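Docking port (spacecraft)
By Rosemarie Wunderlich
November 26, 2001
3 comments | Share this article

A docking port is the place on a spacecraft or station where another vehicle hooks on. I've been writing these entries for a while now, and this is the one I get the most mail about, so I've redone it from scratch (thanks to Larasati Hidayat for catching my mix-ups in the April version!).

People use "docking" and "berthing" as if they were the same word. In docking, the visiting ship flies itself in and makes contact under its own control. In berthing, a mechanical arm grabs the visitor and sets it in place.

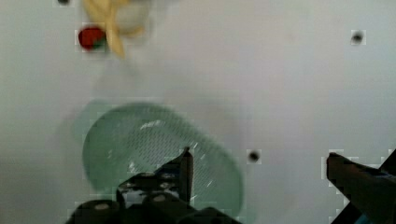

The older style of port is the probe and drone, sorry, probe and drogue. One side has a rod, the other has a cone, and the rod slides down the cone until it catches. I love how simple that is. The trouble is that a rod can't mate with a rod, so each ship has to carry the right half.

Androgynous ports fix this by making both halves alike, or close to it. Apollo and Soyuz met in 1975 using a design of this kind.

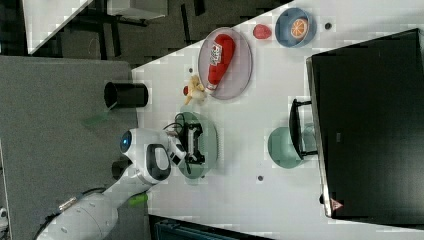
After the latches close, the crew still has to wait while the seal is checked for leaks and the pressure is evened out on both sides of the hatch. My friend Jannik Stüber thinks this deserves its own entry, and he may get one.

See also: Airlock; Rendezvous; Hatch

Contact the editor | Copyright 2001 Lulorora | Back to top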